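Beddale Fabric Care Labels – README

What is in this collection

Beddale is a collection of 2,275 short texts from care labels sewn into clothes, bed linen and soft bags. Each text was typed by hand and then checked against the label a second time. The labels are written in 6 languages, and many of them repeat the same advice in more than one.

Files

labels.csv – one row per label, with the text, the language and the kind of item
symbols.csv – the washing symbols, written as words
notes.txt – remarks about labels that were hard to read
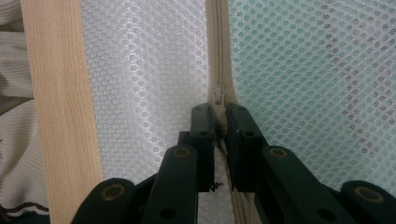

The temperature column holds only the number, in degrees Celsius. The most usual value is 30. If a label gives no temperature, the cell is empty; please do not read this as "cold wash". Labels in the Ernel part are older and often say only "warm" or "hand-warm", and we kept these words as they were.

Spelling

We did not correct spelling mistakes. A label that says "do not blech" is typed in this way. The Pandey part has many such cases – up to 70 in one file – and they may be useful if you study how these texts are translated. 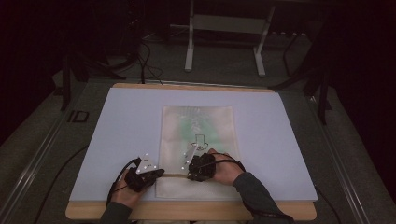
Translucent plastic bag with a downward-pointing arrow, held at its lower edge.

Known problems

Fibre names are not yet the same everywhere. "Elastane" and "spandex" are both used, and "polyamide" also appears as "nylon". The Moltine part was typed without accents, so French and Spanish words in it need care. A corrected version is planned for September.

Use

You may use the texts for teaching and research. Please name the collection and the version number, which is in the first line of notes.txt.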